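Category: Data | Fashion & Accessories | Documentation

# Wevine Eyewear Lookbook Text Collection

## Summary

The Wevine collection gathers product copy and lookbook captions from small eyewear and accessories labels. It was assembled for the study of how fashion writing describes shape, color and period style. The current release holds 188 lookbooks, of which 168 carry full captions. The remainder have titles and season labels only and are kept in a separate folder.

The collection is maintained by Lorraine Birkett at the Bavden Textile and Dress Library. Questions about access should be sent to the library's reading room desk.

## Contents

- `captions/` – one plain text file per lookbook, in the order of the printed pages
- `titles_only/` – lookbooks without captions
- `terms.csv` – style terms with preferred spellings
- `seasons.csv` – season and year as stated by the label

Captions were transcribed by hand. Original spelling has been kept, including inconsistent use of "tortoise" and "tortoiseshell." Prices and stockist addresses have been removed.

## Style terms

The term list contains 300 entries. Each entry gives a preferred form, any variants, and a short note on use. Terms for frame shape follow the Zacharias list, with additions for rimless and shield styles. Color terms are recorded as the label wrote them and then matched to a broader group, so that "lilac," "lavender" and "pale violet" may be searched together.

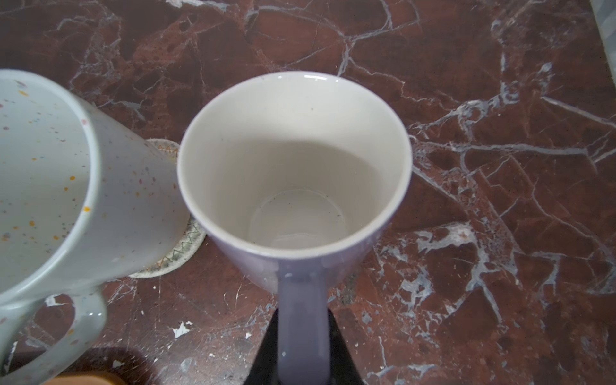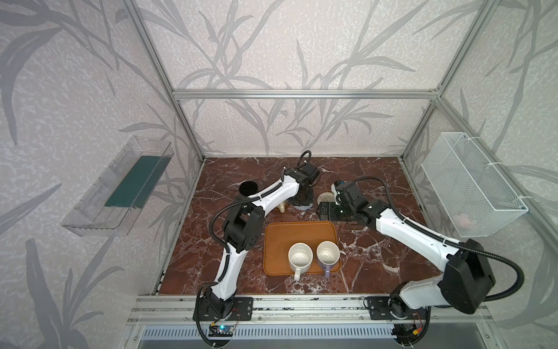 Lavender mug, first picture; marble-patterned tabletop with white veins, second picture.

## Known limits

Coverage is uneven. Labels that issued printed lookbooks are well represented, while those that published only online are not. Spring seasons outnumber fall seasons. Some 30 captions refer to garments with no mention of eyewear – these were retained to keep the page order intact.

Period labels such as "nineties" and "retro" reflect the wording of the label and should not be read as dates. Users who need dates should consult `seasons.csv`.

## Use and citation

The text may be used for teaching and noncommercial research. Quotations longer than one caption require written permission from the label concerned. Please cite the collection as "Wevine Eyewear Lookbook Text Collection, Bavden Textile and Dress Library."

## Changes

The September release corrects season labels for the Wondomholm lookbooks and merges two duplicate entries in the term list. File names are unchanged.

Share this page
4 shares | 2 comments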